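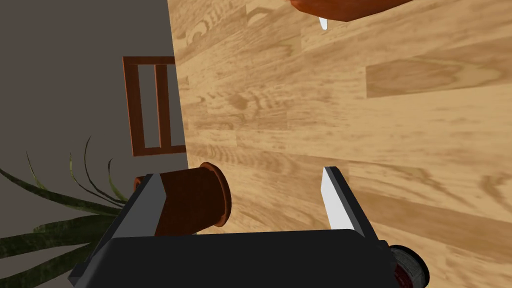
Filico to Sell Peat-Free Baxter Potting Mix in All 78 Stores

GRERKTHORPE, 7 Nov 2024 - Garden supply retailer Filico will begin selling a peat-free version of its Baxter potting mix in all 78 of its stores. The new mix replaces the current Baxter formula, which contains sphagnum peat moss. Stores will sell through their remaining stock of the older product, and the two will be on the shelf together for part of the winter.

The peat-free mix is made from composted bark, coconut coir, wood fiber and perlite, with a starter fertilizer blended in at the plant. It is intended for container growing, indoors and outdoors, and for potting up seedlings once they have their first true leaves. It is not a seed-starting mix. Filico will continue to sell its separate seed-starting product, which still contains some peat, while a replacement is tested.

Baxter potting mix will be sold in a 20-quart bag at $11. That is the same size and the same price as the current bag. Larger bags for landscapers and nurseries will follow, and prices for those will be given to trade customers directly.

Why the company is making the change

Peat has been the main ingredient in bagged potting mix for decades. It is light, holds water well and is consistent from one bale to the next. It also comes from bogs that form very slowly, and harvesting it means draining the ground it comes from. Customers have been asking store staff about alternatives for several years, and the question now comes up often enough that Filico's buyers made it a priority.

Earlier peat-free mixes carried by the stores had mixed results. Some dried out too fast. Others were coarse, with large pieces of bark that made them hard to use in small pots, and customers brought bags back. Filico decided to wait until it had a mix it was willing to put its own label on.

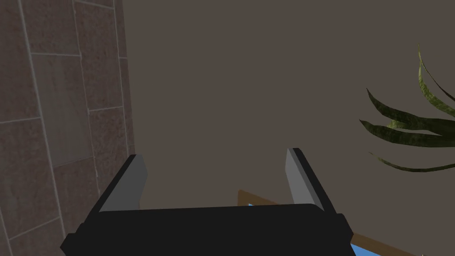
Open black robotic gripper, with a leafy green plant at right

Testing took place over 3 growing seasons at the company's trial ground in Testitz. Geraniums, tomatoes, basil, peppers and a range of houseplants were grown in the new mix and in the older one, side by side, in clay and plastic containers. Staff recorded plant height, leaf color, flowering dates and how often each container needed water.

Plants in the peat-free mix did as well as those in the older formula in most of the trials. The exceptions were blueberries and azaleas, which prefer acidic soil and grew better in the peat-based mix. Filico advises customers growing those plants to add a soil acidifier or choose a mix made for them. A note about this is printed on the back of the new bag.

The trials also led to changes in the recipe. The first batches held too little nitrogen, a common problem in mixes with a high share of wood fiber, and lower leaves yellowed by midsummer. The starter feed was increased for the second season. The bark is now screened through a finer mesh as well, and the coir is rinsed before blending to bring down its salt content.

Watering and feeding

Gardeners who are used to peat will notice some differences. The surface of the new mix dries and turns pale while there is still plenty of moisture farther down, so it is easy to water too much. Filico recommends pushing a finger into the mix up to the second knuckle before watering. Containers in full sun, and unglazed clay pots in particular, will still need checking every day in hot weather.

The starter fertilizer feeds plants for the first several weeks. After that, a regular liquid feed at the rate on the label is enough for most flowers and vegetables. Tomatoes and other heavy feeders should be started on it sooner. The mix will settle a little after the first watering, so containers should be filled close to the rim and topped up if needed.

Opened bags should be folded over and kept out of the rain. Because the ingredients are composted, the mix is best used in the season it is bought. White threads sometimes appear in an opened bag. They are a harmless fungus that feeds on the bark, and they disappear once the mix has been turned over with a trowel.

Where it is made

Baxter potting mix is blended and bagged at Filico's plant outside Grerkthorpe. The bark comes from sawmills within trucking distance of the plant, and most of it used to be sold as boiler fuel. Coir is shipped in compressed blocks and soaked on site. The line that bags the older mix has been converted and will handle the new one with the same crew. No jobs are affected.

The bag has been redesigned too. The ingredient list is now on the front in larger type, and the words "peat free" appear next to the product name so that customers can tell the two versions apart while both are on sale. The barcode is different, and stores have been asked to shelve the bags separately.

Availability

Deliveries begin with the stores in and near Grerkthorpe and Testitz, followed by the remaining locations as the older stock is sold. All stores are expected to have the mix well ahead of spring planting. Printed care sheets will be available at the service desk.

Filico will hold repotting days at its larger stores in May. Customers can bring in a container plant and have staff help them move it up a size. The potting mix is free on the day, and containers will be for sale. Dates for each store will be posted at the entrance and on the store's web page.

About Filico

Filico is a garden supply retailer based in Grerkthorpe. It sells plants, seed, soil, containers and tools to home gardeners and the nursery trade, and runs a trial ground in Testitz where its own-label products are tested before they go on sale.

Media contact: Filico Communications, Grerkthorpe. Sample bags and the Testitz trial summary are available to garden writers on request.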